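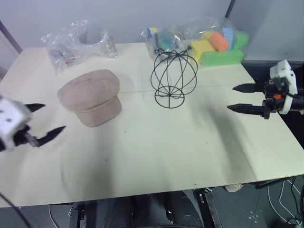
A two-arm bench at Oltside, with a cap and wire hat stand on the table.

Glenys Kereama keeps the equipment budget at Oltside, and her first piece of advice on buying robot arms is to price the table. "People bring me a quote for two arms and two grippers and think they've finished," she says. "Then they want something to bolt them to, and somewhere to run the cables."

Oltside has three two-arm benches and plans to order a fourth in February. The work is handling soft and awkward household goods: caps, bags, foam blocks, wire stands. Kereama splits each bench into three lines - arms, grippers and everything else - and says the third is the one that gets underestimated.

Fingers sit in that third line. Kane Doolan, the technician who looks after the benches, treats them as a consumable. He changes a pair when the grip surface has worn enough to let fabric slide. The last order came to $2,623, freight included, and he would like the next one to be larger.

"Freight is the same for one box or two," Doolan says. "I asked for two boxes. I got one."

Kereama confirms this. Her objection was that the finger design was under review at the time, and she did not want a shelf of parts that fitted nothing. The review has since closed with no change to the mounting, so she expects to approve the larger order.

Two suppliers are in the running for the fourth bench. Garnham quoted for a complete station, delivered and commissioned. Hollis quoted for arms only, at a lower price, with a lead time of 55 days. Kereama has not chosen. The Garnham offer saves Doolan a week of assembly, but ties the site to Garnham's controller. The Hollis arms would run on Grurkach, the control software already installed on the other benches.

"If I have to train people on a second system, that's a cost," she says. "It won't be on either quote, so I've put it on my own sheet."

Test objects are bought locally and charged to petty cash. Doolan keeps the small ones in clear plastic bags so he can see what is in them, and replaces hats when they lose their shape. He does not cost these items individually.

Asked what she would do differently, Kereama names the service contract. The first one covered parts but excluded call-out fees, and the site paid for two visits before anyone read the clause. Both current quotes have gone back with a request for call-outs to be itemised. Garnham has replied. Hollis is due to answer by Wednesday.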